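The Table Is Finished (Well, Nearly)

So many of you wrote back after the last issue to ask what happened with the wooden table that I'm giving it a whole item this time. If you came for the bread recipe, scroll down, it's still there!

Quick recap for anyone new. I bought the table secondhand in March from a school clear-out over in Prikelitz, for 40 dollars, legs included. It had a coat of something orange and sticky on the top (varnish? pancake syrup? I have my suspicions) and one leg shorter than the other three. My plan was two weekends of work. You can guess how that went.

The sanding took the longest. I started with coarse paper and a lot of confidence, then moved up through the grits, and by the time I got to 300 I was finding dust in my coffee, my sock drawer and, one morning, the butter dish. I wiped it all down with a damp rag, let it sit overnight and went over it again by hand. I know some of you swear by stopping early, but I do love that silky feel when you run your palm along the grain.

Then came the finish. I tried three sample patches on the underside: a dark walnut stain (too gloomy), a white wax (looked chalky) and the plain clear oil from the little hardware place in Yimer, which kept the wood nice and light. The oil won by a mile. Two thin coats, a day apart, rubbed in with an old T-shirt. 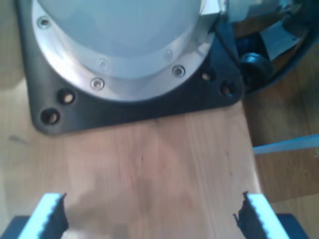

The light wooden tabletop, with the black mounting plate and its silver ring.

I went back and forth on whether to fill the old dings before oiling, and in the end I left most of them alone. A table that's going to be worked on will pick up new ones by September anyway, and I'd rather not tiptoe around it. The short leg got a slice of hardwood dowel glued to the bottom. It took me four tries to get the thickness right, and there was some language.

What's left is the underside, which still has those sample patches on it, and one rail that squeaks if you lean on the left corner. My neighbor on Rirkden Lane says to rub a candle stub along the joint. I'll try it and report back.

All told I've spent nearly 332 dollars, counting the sander I had to replace halfway through (rest in peace, old friend). More than I meant to, but a new one that size at Starnow was going for 1000, and it didn't even come with drawers.

If you've got a squeak cure, or a table of your own on the go, hit reply and tell me about it. I read every one, usually with breakfast.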